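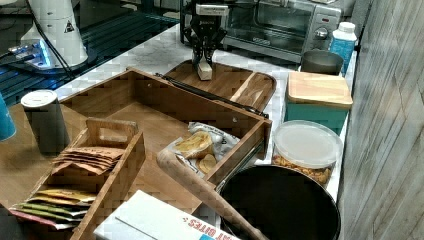 01/01/2022

First day of the year and I did not make big promises. I only wanted to have order in the kitchen. Vilja Ahonen says that one should not clean on New Year's Day, because you wash the good luck out of the house. I told her on the phone that I am not washing, I am only sorting. She laughed but I think she was not convinced.

I began with the drawer. I took it all the way out and set it on the counter, which I have wanted to do since July. Ludger Kröger once showed me how to lift it at the end so that it comes off, and I was proud that I remembered. An empty drawer is a nice thing to see. The bottom is of a lighter wood than the sides, and I had forgotten this completely. There are also the small screw holes in the inner walls, and I looked at them for a long time as if they could tell me something.

The cutting board stays where it is. The teal canister with the flat wooden lid stays too, and the clear container with the orange snacks must stay, or I will hear complaints. They are too close to the hand, these snacks. I ate some while I was thinking.

Then I came to the question of the toaster. We have the toaster oven, and we have the dark gray toaster with two slots, and both want a place on the same counter. I got the small one in Carnbridge from the shop Lilura, and paid 86 for it, so I do not want to give it away. It makes the bread more even. The oven is better for cheese. On top of the oven I keep the cream towel with the orange and dark blue stripes, and I should find another place for it – a towel and a hot oven are not good friends.
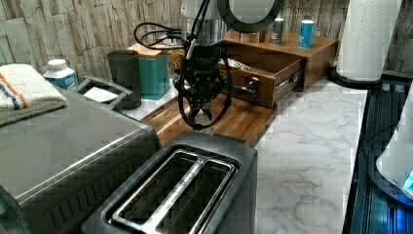

Later, in the evening

I wrote my list for the kitchen. A new hook for the towel. Wax for the drawer runners, Keneo if they have it. Oil for the wood. I still have the Mathur oil, the bottle of 200 ml, but it smells old and I do not trust it.

The wood is the part I like most. When I look at it from close, the grain goes in long streaks, dark and light, with very fine lines between them. Along the side runs the raised strip, a bit darker, and next to it the white begins with its gray veins. I passed my finger over the strip many times today. My grandmother had a table with such an edge and I always held it while she talked. 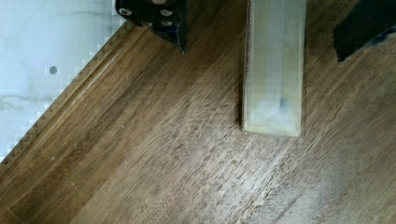

Should I oil the wood before I put everything back in its place? First I will wipe it and let it dry for one night, then one thin coat of fresh oil, and the things can return the day after.

So the forks sleep tonight in a soup pot. Vilja called again to ask if I am finished. I said almost.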